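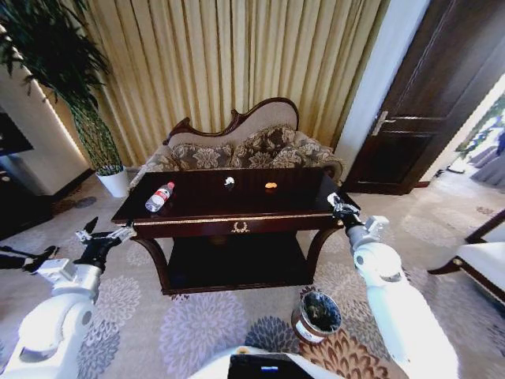 Drivmont, 5 June 2023

Refinishing an old hotel console: strip it or leave it alone?

brackenjo
Hi all, first post in the furniture section, I mostly hang out in the upholstery one. The old Lirketcombe hotel here is selling off its room furniture before the new owners come in, and I've put my name down for one of the dark console tables with the curved front legs. 30 bucks! I couldn't say no to the gold laurel wreath on the apron, it's so over the top and I love it.

My trouble is the top. It's shiny dark brown and my front hall gets no sun at all, so I'm scared it'll turn into a black hole in there. My first thought was to strip the whole thing and go for a light oil finish. My sister says I'm a vandal. What would you do?

pegandhole
Your sister's right, sorry. Do you even know what's under that stain? Hotel furniture from a bulk order is often a mix of woods, and the dark color is doing the job of making them match. I stripped a nightstand once and ended up with a top the color of toast and legs the color of pea soup. Took me until July to get it back to something I could stand looking at.

Tiêu
Going to disagree with peg. It's a 30 dollar table, not a museum piece. If you hate it dark then make it light, life's short. Do the underside of the lower shelf first as a test, and if it comes up ugly, paint it.

pegandhole
Paint it?? With the gold band and everything?

Tiêu
Mask the gold. Green tape, 3 passes with a small foam roller, sand lightly in between. I did a sideboard that way and people ask me where I bought it.

amosg_workshop
Amos Greenberg here, I used to run the finishing class at the rec center, hi to anybody who remembers me. Before you buy a single can of stripper, find out what the shine is. Rub a bit of denatured alcohol on a hidden spot with a cotton swab. If it goes sticky, you've got shellac and it's easy to work with. If nothing happens, try lacquer thinner in another hidden spot (gloves, open window please). If that does nothing either, you're probably looking at a modern catalyzed finish and you'll be cursing it for a week.

And check the gold trim with a fingernail before you tape over it. Some of that stuff lifts right off with the tape.

brackenjo
Oh that's so helpful, thank you! I would have gone straight in with the sander. Pickup is in the loading area, so I can do the swab test on my own porch before I decide. Tiêu, what paint did you use?

Tiêu
Triveo satin, the off-white. Goes on thick but it levels out okay. Don't bother with their gloss, mine stayed tacky forever.

lowboyfan
Never had tackiness with the gloss and I've used it on 26 pieces (yes, I keep a list). Was it humid?

Tiêu
It was my basement, so yeah, probably.

pegandhole
Can I make one last plea for a lamp? Put a lamp on it. A shiny dark top with a warm bulb next to it looks great in a dim hall, and you won't have dust in your hair.

brackenjo
Ha, okay, that's the first argument against stripping I've really liked. I do have a brass one in the attic that needs a new cord. Let me get the table home and see how it looks with that first. If I still hate it, out come the swabs.

amosg_workshop
Good plan. Wax the top while you wait, plain paste wax, thin coat. You can always take that off later with mineral spirits.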